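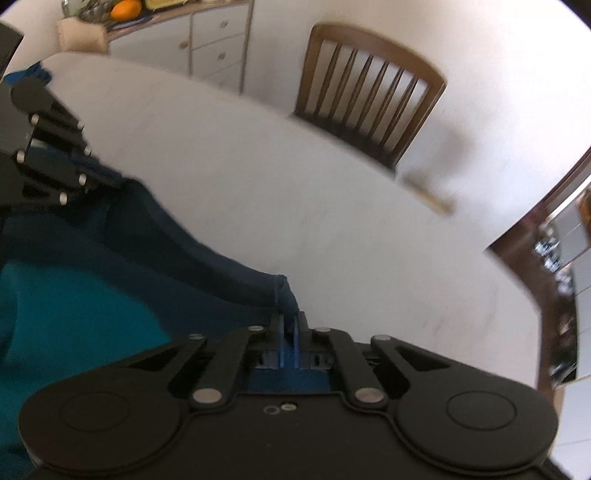

Should sweaters be washed before they go in storage for the summer, or is it fine to pack them as they are?
Shanthi Khan, March 11, 2025

Moving to a smaller place in April, the new apartment is 678 square feet and has one closet. So all the winter stuff goes in bins under the bed until fall. Mostly wool, a few cotton ones. Some I only wore a couple times. Do I really have to wash every one? Also hang or fold, and are the vacuum bags ok? I had a moth problem at my old place in Tridley and lost two good cardigans so kind of paranoid.

Merle Donnelly
Wash them first, all of them, even the ones you hardly wore. Moth larvae go for sweat, skin oil and food spots, and you can't always see those. Stains you can't see now also turn yellow over a summer in a closed bin. Cool water, a wool wash or baby shampoo, soak, don't rub. Press the water out in a towel. Lay flat to dry.

Then let them sit out another day even if they feel dry. Seams and cuffs hold damp longer than the rest and a damp sweater in a plastic bin will smell like a basement by July.

Fold, never hang. Hangers put bumps in the shoulders and the weight of the knit pulls the whole thing long. Heavy ones at the bottom of the bin, light ones on top. Don't pack it so tight you have to sit on the lid.

For moths: the bin has to close all the way. Cloth bags are nice but a zipper gap is plenty for them to get in. If you think something might already have eggs, put it in a sealed bag in the freezer for a few days before it goes in with the others. Vacuum under the bed and along the baseboards, then empty the vacuum outside. People skip that part and then blame the bin.

Cedar helps a little when it's fresh. Sand the blocks when the smell goes. I wouldn't count on it by itself.

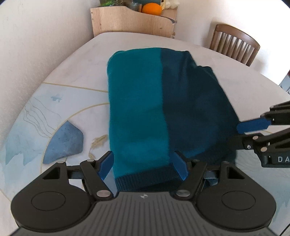

Folded sweater, ribbed cuff at the near edge.

Darren Yeoman
agree on washing. vacuum bags no, at least not for wool. did it one year, came out flat like a placemat and the creases took forever to steam out. Cotton and fleece, fine go ahead. Puffy coats I wouldnt either, the fill never comes back right

for the cotton ones you can just do a normal wash, no need to baby them. Dryer on low if the tag lets you.

I use Plinska bins, the low ones with the clips. OK so far. One clip snapped but the lid still holds. Measure under your bed first!! I didn't, had to return two of them. Bed frames with a center rail are the worst, the bin fits on paper and then hits the rail.

oh and write whats in it on the END of the bin not the lid. you will never see the lid again

Shanthi Khan
Thanks both. Bed has a center rail so glad you said that. Going to wash everything this weekend I guess. What about folding so they don't get that line down the front? Mine always have a crease right down the middle when I take them out.

Tharushi Akanda
You're folding in half down the center, right? Don't. Lay it flat face down, bring one side in to about the middle of the shoulder, sleeve goes straight down over it. Same on the other side. Then fold up from the hem in thirds, so the front stays smooth. Works on long sleeve tees too.

Thick ones, just fold up once from the bottom, thirds is too bulky. Tissue paper in the fold if it's somthing nice. Or roll the cotton stuff and save yourself the trouble.
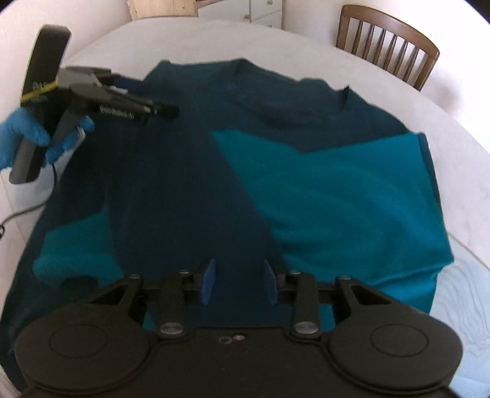 Long-sleeved shirt on a round table, right sleeve folded over.

Merle Donnelly
Good tip on the tissue. Plain white acid-free only, colored tissue can bleed if there's any damp left. And open the bins once in the middle of summer and look. Takes five minutes. If you find little sandy grains or a bit of webbing, everything comes out and gets washed or frozen again.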